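Two hands, one tube, and a vendor slide I don't believe

March 16, 2024

I've been promising a write-up of the hand comparison since January, mostly because Evie Horrocks keeps asking whether we should hand back the old parallel grippers. Short version: no, keep them in the cupboard where you can reach them.

The slide that came with the Feremon hands says they will take "any household object". I have a low opinion of that phrase. Household objects are where grippers go to be embarrassed. So we skipped the foam blocks and the coffee mug everyone uses and went for long, slippery and awkward, held by both arms at once.

We ran 162 trials over the fortnight, split between the fingered hands and the plain two-jaw grippers, same arms, same controller, same table. A trial was a pass if both ends were held and the thing stayed held for 8 seconds. Pádraig Fitzgerald thought that was too easy. He may be right, but 117 passes out of 162 tells me it wasn't a giveaway.
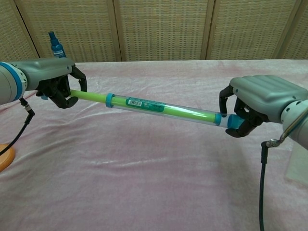

Borkerura Robotics Club, Manipulation Group

The clear tube with the lime-green rod inside was my pick for the nastiest item. The left hand has the narrower bit of rod that sticks out of the end, in a sort of loose claw, and the right hand is wrapped around the other end with a finger hooked over the top. Look at the left one and tell me that's a grip you would trust. One finger is pointing at the ceiling! The tube isn't level either, it climbs towards the left.

That is my main complaint with these hands. They find a way to hold something, and then you have no idea which way it was. The two-jaw gripper either has it or it doesn't, and when it misses I can usually say why by looking at it. With the fingers, Garba Nwankwo and I spent an evening arguing over whether a grasp counted as a pinch or a hook, and the log was no help to either of us.

To be fair to them, the fingers did much better on shapes with no flat sides. They also forgave sloppy positioning, which matters when both arms have to agree on where the object is. With the jaws, a small error between left and right turned into a tug of war and the controller tripped out.

Things I still don't like: the cables hanging under the wrists, which need proper strain relief before anyone tries a full rotation. The Ostia driver, which loses its finger calibration if you look at it sideways. And the price, which I won't print here.

Darren Bramwell wants to try the Van Dijk controller next and see if force sharing between the arms cleans up the tilt. I think it's the finger placement and the controller will make no difference, and I've put a box of doughnuts on it. The trial log is 97 pages if you want the printout. Ask Liam Lambert for the spreadsheet instead, it's sorted by object and the colour coding nearly makes sense.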